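Reading time: 8 min

3. Material and Procedure

3.1 Observers and room

Forty office workers took part, all of them employed at the Solisar site and all of them users of a desktop display for most of the working day. None had training in color work or printing. Each observer was screened for near acuity and color vision before the first session, and those who wore glasses for desk work wore them throughout. Sessions were held in a windowless room with indirect ceiling light. The wall behind the display was painted a neutral matte gray, and the desk was covered with a cloth of similar tone to keep reflections off the lower part of the panel.

Viewing distance was set at 800 mm and marked by a rail across the front of the desk. A chin rest was tried in the pilot and dropped. Observers who used it sat unnaturally still and reported tired necks, and the change in distance it prevented was small next to the spread between observers.

3.2 Display and calibration

All material was shown on a single panel driven in 8-bit mode through the Sivow display controller. The controller allows the tone curve to be replaced without any change to the image file, so that the same file could be shown with the full set of gray levels or with a reduced set. Dithering in the graphics driver was switched off. This was confirmed with a slow ramp viewed under magnification at the start of each session.

The panel was allowed to warm up before any reading was taken. White point and luminance were measured at the center and at each corner. The lower left corner was slightly dimmer than the rest, and the correction supplied by the maker did not fully remove the difference. We left the remaining error in place and rotated the test material between sessions so that no item was always seen in the weaker corner.

3.3 Test material

Earlier work on visible banding has mostly used bare ramps, in which luminance runs from one side of the screen to the other with nothing else present. Ramps are easy to specify, but they overstate the problem in one respect and understate it in another. An observer who sees a ramp knows what to look for and finds the steps quickly. A ramp also has a constant slope, while the soft shading found in ordinary pictures changes slope from place to place, and steps are easiest to see where the slope is shallow and each band becomes wide.

The material therefore had two parts. The first was a set of ramps prepared by the method of Pollock and Imrie. The second was a set of pictures with large areas of slowly changing tone. It included photographs of sky, fog, plaster walls and snow, scanned pages with show-through, and computer-rendered views with plain surfaces. Pictures were admitted if the plain area was larger than everything else in the view taken together. Images with added grain were left out, as grain hides steps at levels well below those under study.

No retouching was done. Faint unevenness already present in a picture was kept, and the coding scheme had to allow for it: an observer who marked a soft patch was recorded separately from one who marked a line. The distinction matters for dark grays in particular, where patches left by image compression can be taken for bands and the reverse.

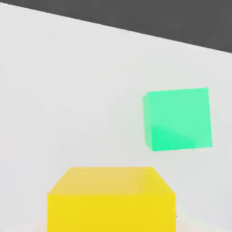
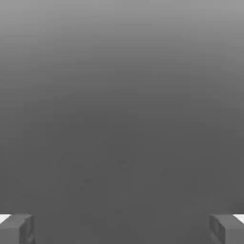
Figure 2. Computer-rendered views with large plain areas. First view: pale surface, far edge on the diagonal, green cube. Second view: gray surface without a horizon line, lighter at the top edge and darker below.

3.4 Task

Each trial began with a uniform gray field, followed by the test item. The observer was asked to say whether the plain area looked smooth and, if it did not, to draw on a tablet the position of whatever disturbed it. No time limit was given. After the drawing the observer could add a spoken comment, which was recorded and later typed out in full.

Items appeared in a different order for each observer. The tone curve was changed between items and never within one, and the observer was not told that a change had been made. A short break was offered whenever the observer asked for it. Most observers asked for one during the dark items, where adaptation takes longer and the task is plainly more tiring.

3.5 Coding of comments

The typed record contains 973 comments. Two coders, Ridgeway and Tuominen, sorted them independently into four classes: line, patch, tint and other. "Line" was used for any mention of an edge, stripe, ring or contour. "Patch" was used for cloudiness or staining without an outline. "Tint" covered reports of color in an area that measured neutral. Disagreements were settled by a third reader, Nakamura, who worked from the comment and the drawing but did not see the item or the tone curve.

Agreement was good for "line" and "tint" and weaker for "patch." Several observers used the word "dirty" for both patches and closely spaced lines. Where the drawing showed strokes running in one direction, the comment was coded as "line"; where it showed a closed shape, as "patch." Comments with no drawing were left in "other" unless the wording settled the matter.

3.6 Treatment of edges

Some items contain a strong edge between a light and a dark area. Luminance on either side of such an edge is commonly misjudged, the light side appearing lighter and the dark side darker than it measures. A mark drawn along the edge could thus reflect this effect and have nothing to do with the number of gray levels. Marks lying within a narrow strip on either side of a strong edge were removed before analysis. The width of the strip was fixed in advance from the pilot data and was the same for all items.

The rule removes some true reports. In two of the fog photographs a real step ran beside the outline of a roof and was lost in this way. Both items were kept in the set and are listed with the others in the supplement. Repeating the analysis without them left the ranking of the tone curves unchanged, although the gap between the two middle curves became slightly narrower.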